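Tabletop Cells — House Rules FAQ
Last updated: January

Covers the tabletop arms at Trinden and Fudside. Grevgate has its own sheet, ask there. Questions are the ones that keep coming up. If yours isn't in here, write it on the board by the door and it'll get answered Friday.

Do I need sign-off to run an arm?

Yes. Short session, then a supervised run, then your name goes on the list. No name, no run. Being signed off at Trinden does not carry over to Fudside — the stop buttons are in different places and the tables are a different height.

How many people at a cell?

2. One running, one on the stop. The person on the stop does nothing else. No phone, no tidying, no holding the laptop for the other one.

What speed?

Slow setting for anything new. New object, new cloth, new fingers, new script, all count as new. Normal speed after 8 clean runs in a row. A drop resets the count. So does a stop press, even a nervous one.

Can I reach in while it's paused?

No. Paused is not stopped. Stop button in, wait for the arm to settle, then reach. Same rule for picking up one stray bean.

Are tablecloths allowed?

Yes, patterned ones too. Flat as you can get it, nothing hanging where a foot or a wheel can catch it. Small creases are fine. A fold high enough to snag a finger isn't, pull it out and start over. If the cloth moves during a run, stop and reset, don't try to nudge it back with the arm.

What about thin clear plastic?

Allowed, slow setting only. It's the stuff we get most wrong. Depth readings on it are poor and it can stay stuck to a finger after the release, so look at the fingers before you call a run finished. Keep open bowls off to the side of the pick, never between the pick and the drop.
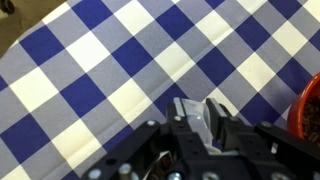
Cormac Mulligan would go further and keep open bowls off the cloth altogether whenever clear plastic is being handled, on the grounds that one snag drags everything with it and then you're sweeping for the rest of the morning. Fair point. For now it's a recomendation and not a rule. If you'd rather work his way, do, and put it in the log so the layouts can be compared.

Real food or dummy food?

Either. Real food that's been on a robot table is never eaten after, by anyone. Bag it, label it NOT FOOD, shelf at the back. Dry stuff only. Liquids need a separate ok, ask first.

What do I check on the gripper before a run?

Screws and bolts, by hand, every one you can reach. Finger pads — no peeling, no grit. Open and close it twice with nothing in it and listen. Camera lens clean. Takes a couple minutes. If a screw turns, tighten it, write it down, and tell whoever's on next. Same screw loose again the next day means the arm is out until it's been looked at.

Do I have to log boring runs?

Yes. Boring ones most of all. Object, cloth, speed, result, your initials. "Fine" is not a result. "Picked, placed, released clean" is.

What's a near miss?

Anything that made you move your hand toward the stop. Log it even if you didn't press. You won't get in trouble for it. You will get in trouble for leaving it out.

Floor?

Clear of cables and loose stuff on your side of the table. Anything on casters gets its brakes on before teh arm is powered. Carts, chairs, the lot. No brakes, roll it out of the bay.

Can I run on my own after hours?

No. Last run starts before 5 pm, both sites. Simulation on your own is fine, whenever you like.

Visitors?

Behind the yellow line, and the person on the stop is told they're there. Kids don't come in while an arm has power.

What's the Danzer checklist and do I still need it?

Old one, 13 items, from before the cells got moved. Don't use it. Some printed copies are still floating around at Fudside, bin them if you see one. The new sheet is clipped to each table.

Who can change a rule?

Anyone can ask. Board by the door, with a reason and your initials. Changes go in this page first, then onto the clipped sheets. If the two don't match, follow the stricter one and let us know.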